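Interim report to the Stostau Fund
Project: Household tasks with the Groneck two-arm robot
Prepared by: Ledville site team

1. Purpose of this period

In the last report we promised to move from picking up objects to real cleaning. We chose two chores that look easy for a person: wiping dark marks from a white table, and working with a folded towel. The question from the Fund was simple - can a machine do this yet in a normal home? Our answer for now is "partly".

2. Work done

Training started in February. We planned 100 practice runs for wiping, and all of them are finished. The towel work is behind the plan, and only the first tests are made. We use an ordinary white desk and ordinary cloths, because we want results that mean something outside of our rooms.
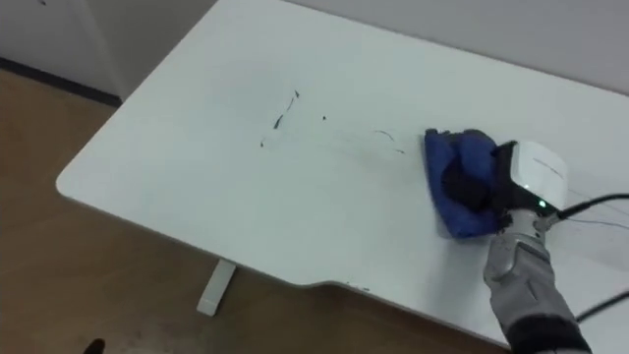
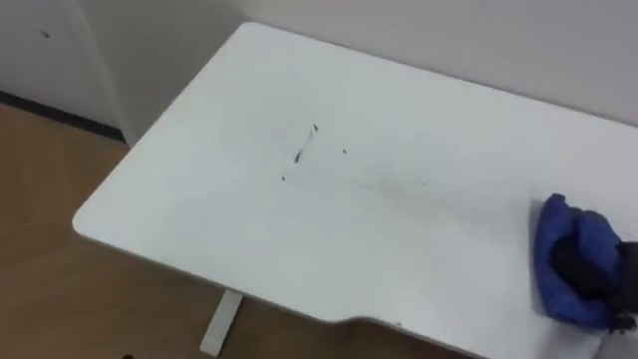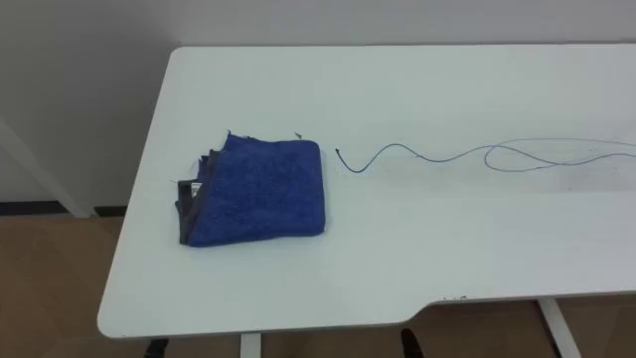 Wiping with a blue cloth (first two pictures); folded blue towel and a blue cord on the tabletop (third picture).

3. What we learned

Pressure is the main difficulty in wiping. If the arm presses too little, the cloth slides over the mark and leaves a gray smear. If it presses too much, the cloth folds under the fingers and the clean side is lost. A person corrects this without thinking. Our robot needs several passes, and it sometimes stops before the mark is gone.

With towels, the problem is the edges. The robot finds a thick fold quite well, but it often takes two layers when it should take one. Thin cords are harder again, and we don't yet trust the system to move one out of the way before it wipes.

4. Budget

From the equipment line we spent 800 dollars on replacement finger pads and cloths. 2000 dollars remain in this line. The Gautier software license is paid from our own money, as agreed.

5. Next period

- Repeat the wiping test on a table with a darker top
- Start the towel runs, also 100 in total
- Add a check after each pass, so that the robot looks at the surface again before it stops

We ask the Fund to accept a later date for the towel results. The wiping results will be sent as planned.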